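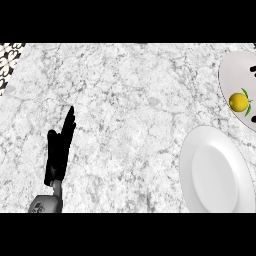 Counter scene, overhead view, one arm showing. Lemon in the bowl, plate empty, gripper minding its own business.

April 25, 2023 – sim cell, Wirkville bench

Spent the morning on the gripper in the simulated kitchen cell. The complaint from Jhair Cuervo was that the fingers "buzz" when the arm is parked. You can't see it in the render. You can see it beautifully in the joint log, where the finger joints trade a tiny error back and forth forever, like two people being polite at a doorway.

First suspect was the Vurkbridge config, since I edited it last and have learned to start with myself. Gains were as I left them. Diffed against the September backup and found one damping value blank. Blank gets read as zero, no warning. Put the old value back, ran 300 steps parked, and the buzz dropped but didn't go away.

Second suspect, the collision meshes. The fingers sit close together at rest and both use the coarse hulls from the Pivomo import, which are fatter than the visual meshes. So the solver thinks they're touching, shoves them apart, and the controller shoves them back. Turned on the collision overlay and there was the overlap, right down near the base. Swapped in the finer hulls Setareh Nikzad made for the other cell. Parked error is now flat.

Also on the list and not touched today: the black shapes at the right of the bowl, beside the lemon. I don't know what they are. Could be a material that didn't load, could be somebody's idea of fruit. Setareh has the Shawky asset folder open and says she'll look before I start deleting things.

Re-ran seeds 1270 and 1374, which were the worst for buzz. Parking pose only, no grasping, no heroics.
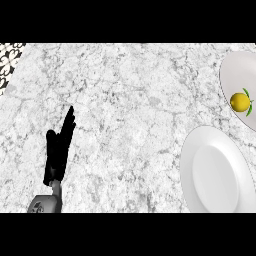

Both came back quiet. The finer hulls do cost some step time, and I'd like a number for that before anyone asks me for one. Jhair thinks we can keep the coarse ones on the housing and wrist and use the fine ones only for the fingers. Sounds right. Haven't tried it.

While I was in there:

– Wrist zero offset is entered in degrees in one file and radians in the other. They happen to agree because it's zero. Left a rude comment in both.
– Home pose is now saved under one name. It had 2, with different capitalization, and the launcher picked whichever it felt like.
– Reset script waits for the arm to settle before it writes the first frame. It used to write first and settle later, which explains a few odd-looking starts in the older logs.
– Left the lemon's friction alone. Every time I touch the lemon I lose an afternoon.

Next: time the mixed hulls, then try a slow close and open on the fingers with nothing between them. If the buzz comes back under motion I'll look at the damping again. Jhair wants the cell for plate work after that, so please don't rename the home pose. Backup of today's config is in the usual folder, with the blank value filled in this time.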